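Household task automation

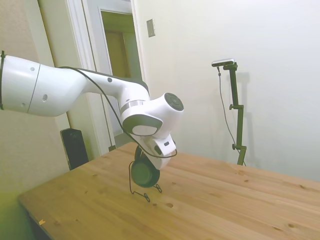
Household task automation is the use of general-purpose robots for domestic work such as tidying, laundry, washing up and the putting away of small objects. It differs from the single-purpose appliance, which does one job inside a closed housing, in that the machine must work among ordinary furniture and handle goods that were not designed for it. Most published results come from a single arm fixed beside a table, with a gripper at the wrist and one or more cameras watching the work surface. A camera on an adjustable stand at the far edge of a pine table, angled down towards the top, is a typical arrangement. Items with thin wire parts, such as a dark green round piece with a black wire frame looped beneath it, are among the harder things to grasp, as the wire offers little surface to the fingers and may bend or catch.

Performance

Results depend heavily on how a task is defined. In the Coltau trials, 38 household tasks were attempted over 1,836 runs, and a run was counted as complete only if no person touched the robot or the object. Rigid items of moderate size, including cups, boxes and tins, gave the highest completion rates. Cloth, cables and nested objects gave the lowest. The Rilla benchmark uses 514 objects and scores placing separately from grasping, so its figures cannot be compared directly with those from Coltau.

Speed remains a limit. Kaewmanee, a test programme for shop-floor packing and shelf work, reported that its arms took five times as long as a trained worker to clear a mixed tray. Slow working matters less in the home, where a task may be left to run overnight, but recovery from a dropped item usually still needs a person.

Shop-floor use

Light assembly and packing have advanced further than housework, chiefly where parts arrive in a known position. The Cistier line combines fixed trays with learned grasping and hands doubtful items to a manual station. Comparable sorting in the home is hampered by clutter, changing light and the lack of fixed places for objects.

See also

Bin picking
Domestic robot
Grasp planning
Service robot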